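Week 6 notes: good practice for simulated manipulation tests
Service Robots in the Home, evening section

Hi all. These are my cleaned-up notes from the second half of Tuesday's class, plus the bits I skipped when we ran over. Read them before you start the scene report, which is due Thu 13 August. Kenneth Tan has the lab hours and he'll answer questions about the submission folder. I'm terrible with the submission folder, so please do go to him.

1. Where we left off

Last week was all real hardware: stop buttons, speed limits, who's allowed inside the tape. The published safety standards cover that side pretty well, and you have the reading list. This week is about the house rules we use for simulation, and those are a lot less official. Ours grew out of the Wavlow course project, and Ilze Zariņš and I have been rewriting them every July since. You'll run into other labs that do it differently, and that's fine as long as they write down what they do!

2. Write the pass rule before you run anything

I can't say this loudly enough. If the task is "put the mug on the shelf," decide ahead of time what counts. Does the mug have to be upright? Does the gripper have to let go? How long does the mug have to stay put? We use 2 seconds of no movement after release, and you can pick something else if you say so in the report.

One team a while back (they know who they are, and they gave me permission) reported 78 successes out of 200 trials, then changed the rule so a mug lying on its side was okay, and the number shot up. The robot hadn't learned a thing. If you change a rule, rerun the whole batch under a new version name and keep the old results next to it.

3. Seeds, versions and logs

Every trial gets a seed, and the seed goes in the log. So does the scene version, the policy version and the physics step size. Charito Gatchalian went through last year's archive for us and found 1,161 trials with no scene version written down. We had to drop every one of them from the comparison table, which hurt.

Keep the failures too. Don't tidy the folder. A trial that crashed at load is still a trial, and it gets its own label so it doesn't get mixed in with a robot that missed its grasp.

4. Randomize on purpose

Write down what's allowed to vary and by how much: object position, object rotation, lighting, wall and floor textures. "Random" with no range attached means nothing to the person reading your report. Also, please don't test on the same seeds you trained on. Mark Anthony Ignacio has a little script that checks for overlap — use it, it takes a minute and it's caught me twice.

5. Look at the start state

Before a batch goes out, open a handful of start states and look at them with your own eyes. You're checking that things rest on surfaces instead of floating or sinking in, that nothing overlaps in a way it couldn't in a real room, and that the instruction you're giving makes sense for what's there. Then ask yourself what the instruction is calling each object. "Pick up the mug" is a fine instruction until you meet an object that half the class would call a mug and the other half would call a sculpture.

We'll use a bathroom-or-kitchen type scene for the group exercise. Spend a few minutes with it on your own first and write one line for each object on the cabinet: what you'd call it, and how sure you are. I went back and forth on the dark blue-violet one at the back for ages. 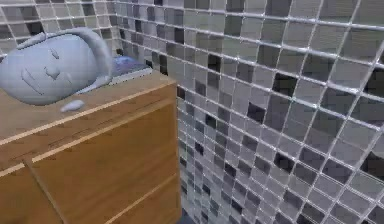 6. Naming objects in the log

Use the asset name from the scene file in the log, always, and keep the everyday name for the instruction. When the two disagree, put both in the report. If you can't settle on an everyday name, use color and place ("the small pale blue thing on the cabinet") and flag it. A vague name that everybody reads the same way beats a precise one that's wrong.

7. Viewpoints

State which camera view the policy gets and which one you used for checking. They don't have to match, but the reader needs to know. Busy tile patterns and steep angles are worth a note in the report too, especially if you plan to compare against a plain-wall version of the same room.

8. For next time

Bring your one-liners from section 5 and a draft pass rule for a pick task in that scene. Uriel Vergara will be pairing people up at the door. If you're in the Stemville group, you meet in the small room as usual.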